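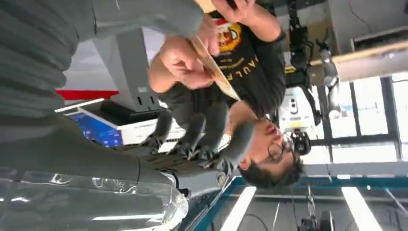
Last modified: 2024-09-03, by Theresia Bachmann

Partition (packaging)

A partition, also called a divider set or cell divider, is an insert that splits the inside of a box into separate compartments. Most partitions are made of corrugated fiberboard or solid paperboard. They are used for bottles, jars, candles, glassware and small machine parts, and for storage boxes kept on shelves or benches.

Construction

The common form is the slotted partition. Flat strips are cut with slots to half their height, and strips running lengthwise are pushed onto strips running crosswise so that the slots interlock. No glue is needed. The finished set folds flat along its diagonals for shipping and is opened by hand or by machine before it goes into the box.

A set is named by the number of cells in each direction. A 3 by 4 set has 12 cells and is built from five strips, 2 running one way and three the other. Sets with outer half cells, known as air cells, keep the contents away from the walls of the box.

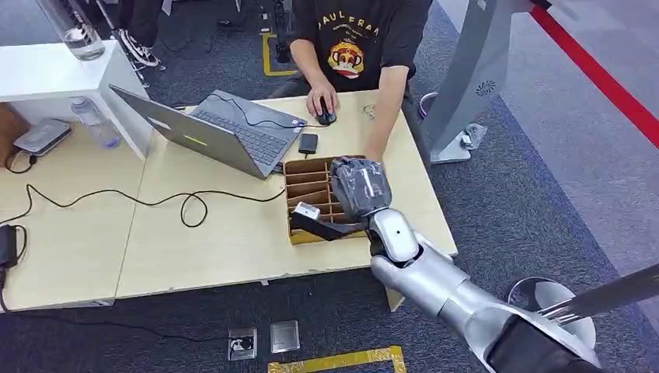

Strips are normally cut with the flutes running vertically. In this position the board resists crushing from above, and the partition can carry part of the stacking load. Horizontal flutes are used where the strip must bend or where the set only separates light goods.

Clearance between the item and the cell wall is kept small. Too much of it allows the item to gain speed before it strikes the wall, and too little makes loading slow and scuffs printed labels.

Storage use

Partitioned boxes with open tops serve as low-cost organizers for parts, samples and stationery. The Clestholm works at Platitz began selling such boxes in packs in January, after making only bottle inserts. Its standard order is 1,000 sets. A survey of shop storage by Vasanthi Kodikara listed 3,160 boxes at the Ivton depot, most of them with single-row partitions. Narrow slots hold flat items on edge, while square cells suit round or loose items.

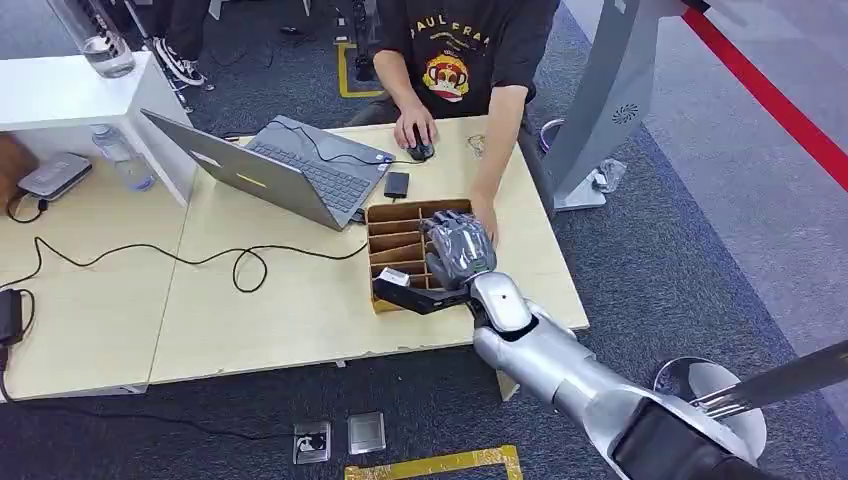 Limitations

Corrugated board loses strength in damp air. Cut edges shed dust, so coated board or plastic sheet is preferred for optical and medical goods.

See also

Corrugated fiberboard
Edge crush test
Flute (packaging)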